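Search this site Enter keywords
April – by T. Chowdhury

4.2 Mid-season changes of manager

We were glad to find that the Witmont league kept such careful books, and over 22 seasons they let us follow each club well past the day its manager was let go. Most teams picked up a little in the first 40 games – a lift that faded once we allowed for easier schedules.

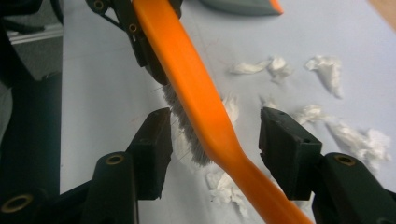 Figure 2. Orange-handled brush with gray bristles.

Bench coaches promoted from within did about as well as outside hires, and we admit this surprised us, fond as we are of the old story about fresh voices in the clubhouse. Only two clubs, Kerosell and Zesamik, kept their gains into the following year, and both had also traded for starting pitching, so we would not lean on them too hard.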